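Notes from the Robotics Club, October 2, 2022

The Nalville robotics club has resumed its regular program for the year. Members are working on the grocery-packing task, in which a packaged item must be picked up and set inside a tray. Joana Barros and Rigoberto Ventura have taken responsibility for the gripper, and Sofia Seixas is keeping the written log. 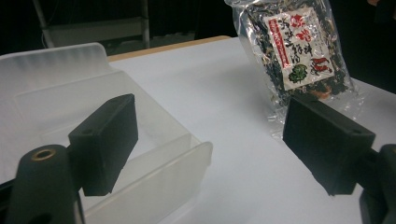 Club Notes, Issue 8

Soft packaging remains the principal difficulty. A crinkled bag of dried food changes shape under pressure, and its label may fold out of view. The group has agreed to favour a slower closing speed until the grip is reliable. Aurora Salgado will present the revised program at the next meeting, and parents are welcome to attend.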